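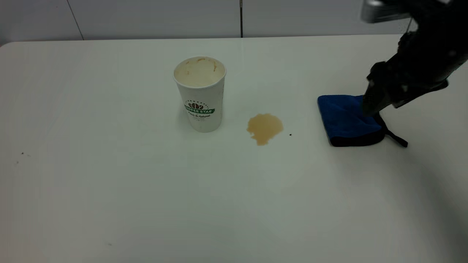 *Gripper on the towel, coffee still on the table.*

# The Spill Problem

A coffee spill is a poor test of strength and a good test of everything else. The arm has to find the liquid, pick up something soft, press hard enough to absorb without smearing, and leave the cup alone. Floltard, a small integrator that builds work cells for cafés and break rooms, has made the job its benchmark.

Folded microfiber has no fixed shape, and each grasp changes the one it had.
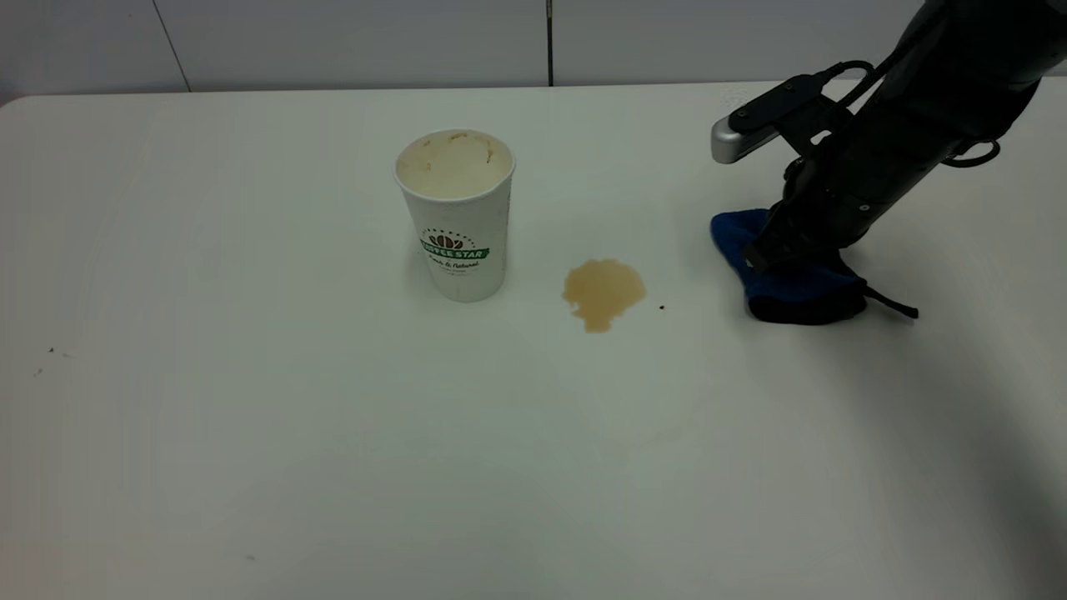
Floltard's controller therefore plans from the fabric edge it can see and replans after contact. Over 211 logged attempts since February, the spill was fully cleared in 35 percent. Most failures came down to pressure — too little leaves a film, too much drags the cloth out of the fingers.

Cups are a separate skill. Paper walls flex, and a cup on its side can roll when a finger touches it off center.

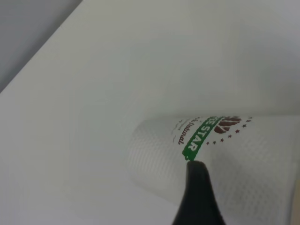 *Paper cup on its side, finger at the printed band.*

Janetti, which sells a competing cell, skips wiping and limits its arms to cup handling. Its target is one dropped cup in 1000. Bendlow, a contract cleaning firm, has looked at both systems and bought neither. Its break room crews clear a table in less time than either arm needs to plan a grasp.

Speed will improve. Judging when a surface is clean is harder, as thin coffee on a white top gives a camera little contrast once most of it is gone.

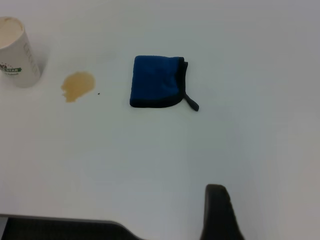 Kramer, reached by email, would not wait for 100 percent. A machine that wipes badly all night, the reply went, still leaves less for the morning shift, provided it knows which tables it missed.

Floltard's logs do not yet record that.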